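Comunidade Cisness » Cozinha e Receitas » Molhos e conservas

Porque é que o meu pesto fica castanho?

Constanza Valdebenito
Olá a todos! Tenho um vaso de manjericão que este ano enlouqueceu, e desde outubro que ando a fazer pesto como se tivesse um restaurante. O sabor está ótimo, mas a cor... Sai da picadora verde bonito e na manhã seguinte parece lama. Uso manjericão, alho, pinhões, queijo ralado e azeite, tudo de uma vez, até ficar liso. Guardo num frasco no frigorífico, com tampa. Já experimentei juntar limão e não gostei nada, ficou a saber a molho de salada.
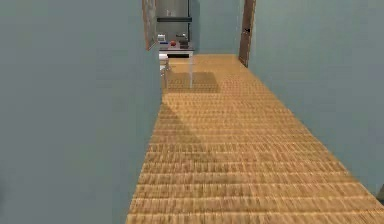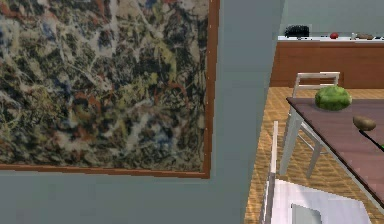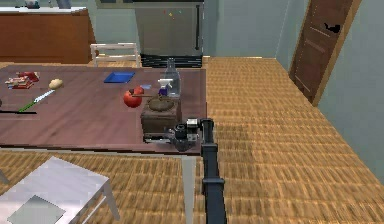
A picadora é uma Vergara já velhota, que aquece bastante quando trabalha muito tempo seguido – será disso? Queria levar dois frascos para um jantar e tenho vergonha de aparecer com aquilo castanho. Alguém tem um truque que não seja o limão?

2 respostas

Hollholm
É disso, é! O calor das lâminas escurece as folhas num instante. Eu ponho o copo e as lâminas no congelador um bocadinho antes e pico aos impulsos, nunca seguido. O queijo só entra no fim, à colher. E se quiseres mesmo verde vivo, escalda as folhas: uns segundos em água a ferver, logo para água com gelo, e depois espreme muito bem num pano (a parte chata, eu sei). Perde um pouco de perfume, mas a cor aguenta dias. No frasco, alisa o pesto com as costas da colher e cobre com azeite até não se ver folha nenhuma – o ar faz tanto estrago como o calor. Cada vez que tirares, volta a cobrir. Para o jantar eu fazia na véspera, escaldado, e tirava do frio pouco antes de servir. O que sobrar congela em cuvetes de gelo, de preferência ainda sem queijo.

nistville62
eu faço no almofariz e nunca me ficou castanho, mas também nunca dura até ao dia seguinte cá em casa ahah. nozes em vez de pinhões também fica bom e sai mais barato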